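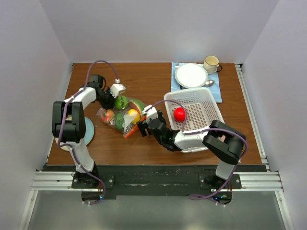

Joni Saarinen asked us why a bank gives you extra money just for leaving yours alone. It seemed odd to Joni that anyone would pay you for doing nothing.

The extra money is called interest. When you put money in a savings account, the bank doesn't keep your bills in a drawer with your name on it. It lends most of the money to other people, who pay the bank for the use of it. The bank passes part of that payment on to you.

Suppose you put $40 in an account at Bestby Savings, and the account pays 10 percent a year. Ten percent of 40 is 4, so after one year you have $44. Real savings accounts usually pay a lot less than that, but 10 is an easy number to work with. 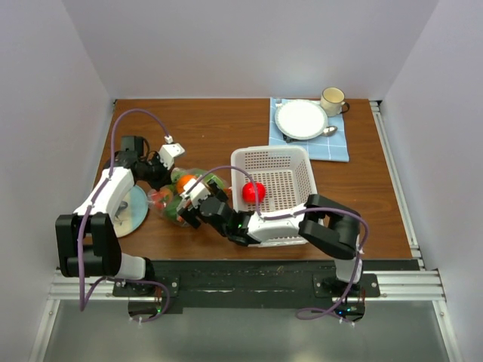 In the second year you get 10 percent again, and this time the bank works it out on $44. That comes to $4.40, so now you have $48.40. The extra 40 cents is interest on last year's interest. Grown-ups call this compound interest.

If the account paid 2 percent, you would earn 80 cents in the first year. Small rates are slow, and it takes many years before you notice much.

Borrowing works the other way around. Say the Dimitriou family borrows $1,480 to fix the roof of their store in Bodham. They have to pay back all $1,480, plus interest. The longer they take, the more interest they usually pay.
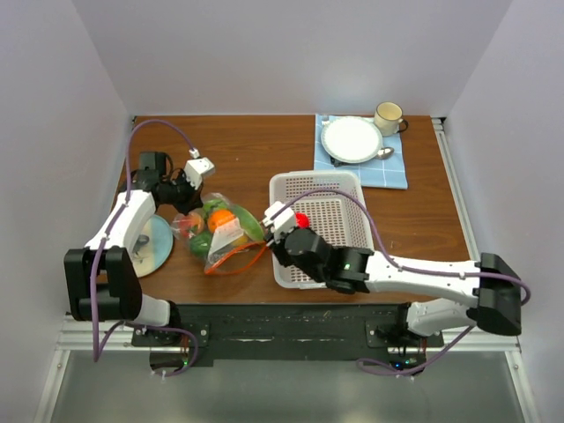 Banks don't charge everyone the same rate. Before they lend, they ask how much a person earns and whether that person has paid back loans before. If the bank thinks there is a bigger chance of not being paid, it may ask for more interest, or it may say no.

Words to know

Interest: money paid for using someone else's money.
Rate: how much interest is paid, usually shown as a percent for one year.
Loan: money you borrow and have to pay back.
Balance: how much money is in your account right now.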